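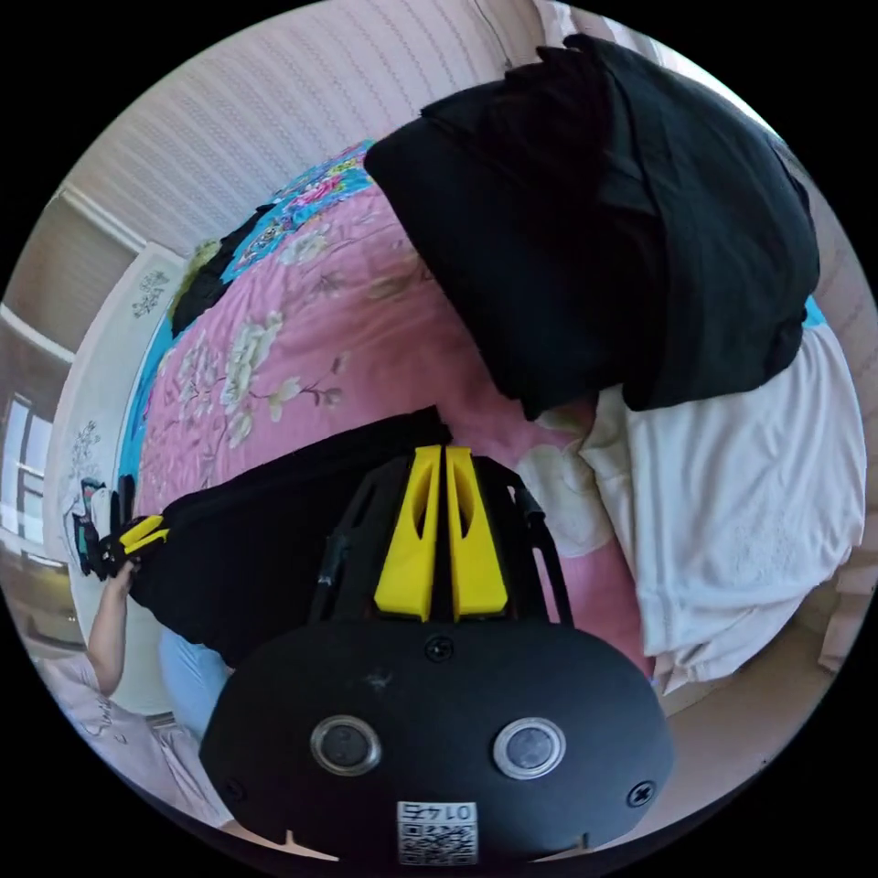
4.2. Evaluación del kit Clarnari en tareas con tejido

El kit lo vende Tresbridge como paquete cerrado: pinzas de mano, base de carga, software de sincronización y un año de soporte. Probamos la versión doméstica. La industrial se queda fuera, otro precio y otra montura. El pedido llegó con fecha de albarán 18 de febrero de 2021 y las pruebas en vivienda se hicieron en septiembre, cuando por fin hubo firmware estable.

Interesaba sobre todo el tejido. Los objetos rígidos ya están bien cubiertos en la sección 4.1 y ahí el Clarnari no se distingue gran cosa del Aydoğan, que es el otro kit que teníamos a mano. Con la ropa es distinto. Una prenda cuelga, se arruga, tapa media vista, y lo que el operador nota en la mano no siempre queda en el registro.

Protocolo: una persona, dos pinzas, una en cada mano. Se toma la prenda sobre la cama, se estira, se vuelve a doblar. Cada operador hizo 20 repeticiones por tipo de prenda y sesión, con pausa libre. Sin guion de movimientos - solo el estado inicial y el final. Las prendas oscuras las pusimos a propósito, es donde peor resultado daba el Prumden en el estudio previo.

Montaje. Los dedos amarillos van calados y cierran de frente; las dos ópticas quedan en la cara de la carcasa, una al lado de la otra, y la etiqueta con código QR y número de unidad justo en el borde. En la Figura 1 se ven las unidades 0145 y 0147. El número importa más de lo que parece: el software empareja cada pinza por la etiqueta y si se cruzan las manos al empezar, la sesión entera sale invertida. Nos pasó. Hubo que repetir una mañana completa.

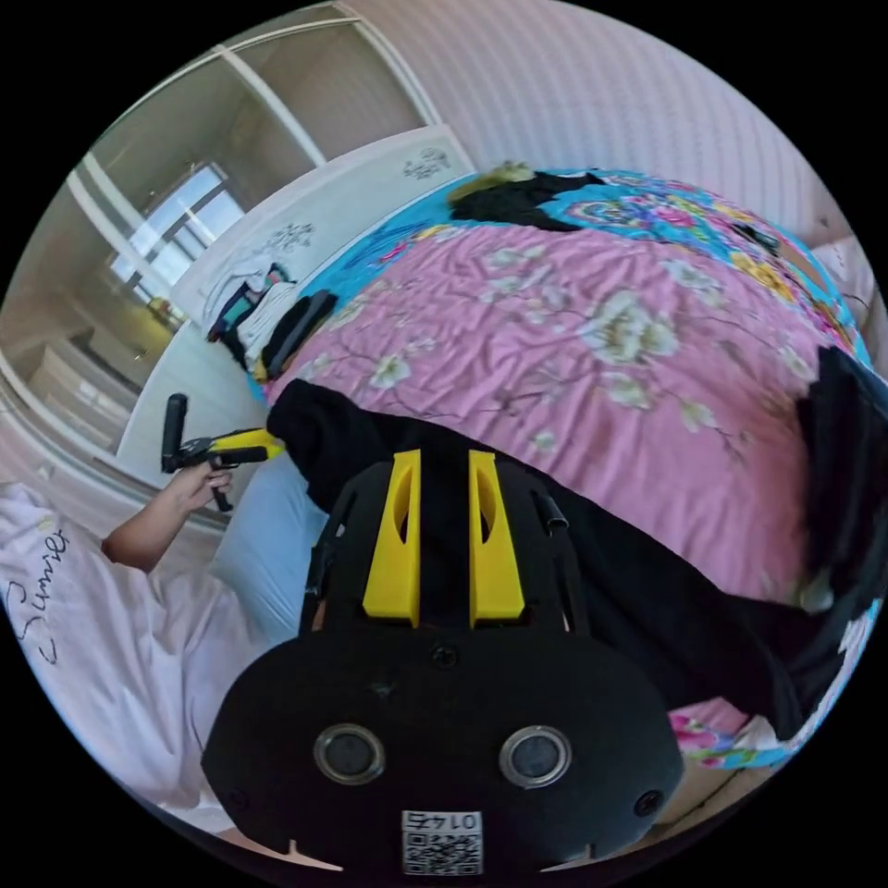 En cuanto al agarre, bien en general. La tela fina entra entre los dedos sin necesidad de apretar mucho y el gatillo tiene recorrido suficiente para dosificar. Con costuras gruesas peor, los dedos ceden un poco hacia fuera y el cierre registrado no coincide con el real. Tresbridge reconoce el problema en su nota técnica y ofrece un juego de dedos más rígido, que se paga aparte. No lo hemos probado.

La autonomía anunciada no se cumple. Con las dos pinzas grabando a la vez aguantaron 40 minutos, luego base de carga y a esperar. Para un laboratorio no pasa nada. En una casa, con el operador ya colocado y la cama preparada, molesta bastante.

Pérdidas de seguimiento: pocas con la prenda extendida, frecuentes cuando la tela cae por encima de los dedos y cubre parte de la pinza. El estampado de la colcha ayuda (flores grandes, mucho contraste), y lo comprobamos despues en otra habitación con sábana lisa, donde la trayectoria se perdía antes. Es una observación, no una medida. Haría falta un diseño aparte para separar el efecto del fondo del efecto de la luz de la ventana.

Fatiga. Halldóra Nørgaard, que coordinó las sesiones en vivienda, pidió a los operadores una nota breve al terminar. Se repite la muñeca, y se repite el peso en la parte delantera. Varios acababan trabajando inclinados sobre la cama, mirando los dedos y no la prenda. Con el Aydoğan esta postura aparece menos, el mango queda más atrás.

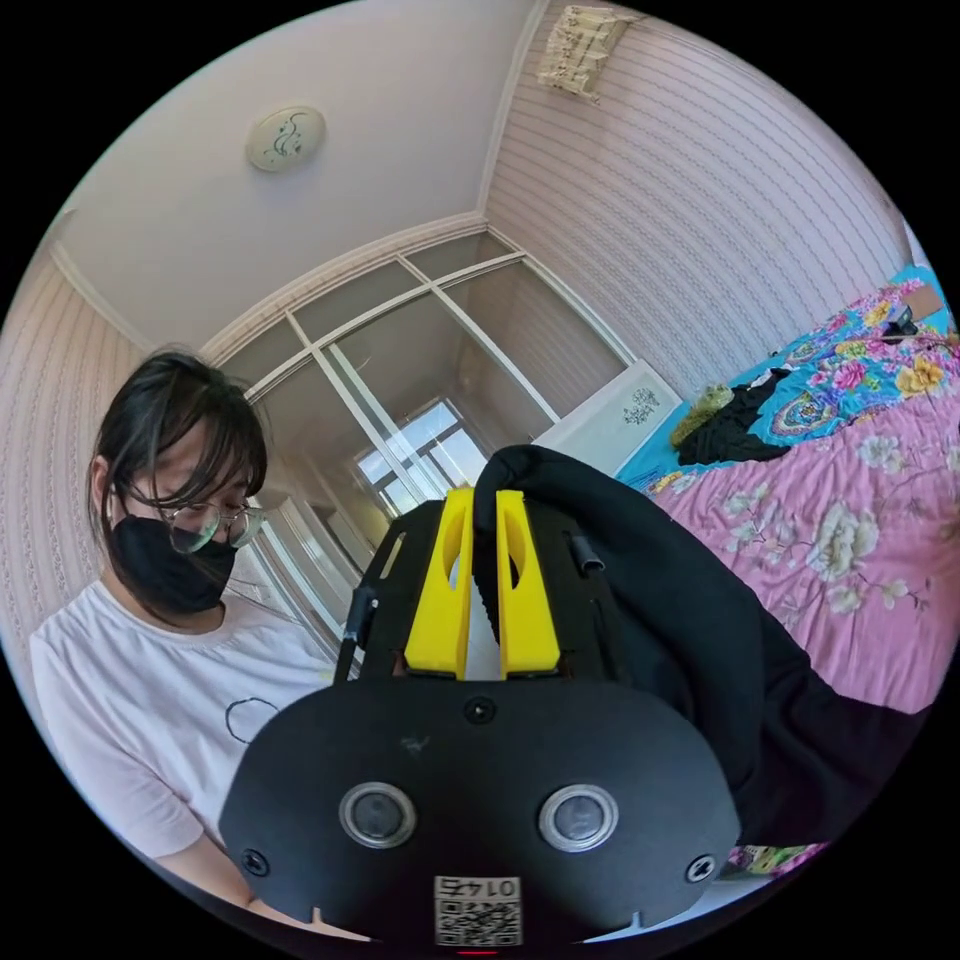

Sobre el servicio, que también se contrata: el soporte contestó siempre, aunque a veces con respuestas de plantilla. Las 3 incidencias abiertas se cerraron. Una de ellas con cambio de base de carga sin coste. La documentación en español está incompleta, el capítulo de calibración sigue en inglés y las capturas son de una version anterior del programa.

Los datos exportan sin trabas a formato abierto. Punto a favor claro frente al Prumden, que obliga a pasar por su nube. De más de 100 episodios con tejido no tuvimos que descartar ninguno por archivo dañado; los descartes fueron todos por oclusión o por error de emparejamiento.

Recomendable para prendas ligeras y sesiones cortas. Para toallas, vaqueros o ropa de abrigo esperaríamos a los dedos rígidos. El detalle por tipo de prenda va en el anexo B, junto con las notas de los operadores.

Figura 1. Manipulación de tela negra sobre una cama con las pinzas de mano del kit Clarnari, tres instantes.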